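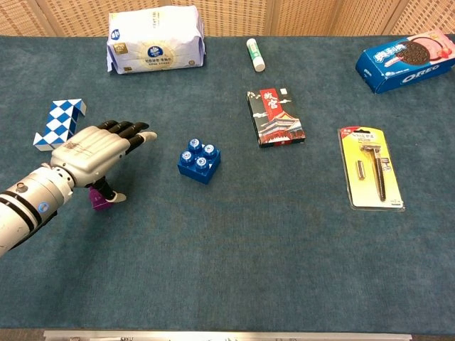
The hand over the teal cloth, with the snake puzzle, glue stick and cookie box nearby.

Jobs > Flimmont > Data collection > Robot operator, part-time

Hi! I'm Gilles Marchal and I run the tabletop sessions for Bilis, our grasping project in Flimmont. I need a few more people to drive the arm, and you really don't need a tech background (my best operator used to frost cakes!).

You'd steer the hand through short pick-and-place tasks with everyday stuff like toys, tissues and boxes, then tag each try as good or bad. The bad ones get kept too, so relax. We have 1270 examples so far and 46 objects on the list, and I'd love to get way past that before August.

Shifts are three hours, paid training included. You should be 18 or older and okay with sitting still and doing the same grab 33 times in a row – some folks find it soothing, I swear.

Send me a few lines about yourself through the form. Zhiqiang Yuan or I will write back.

We use cookies to keep this site running. Accept | Settings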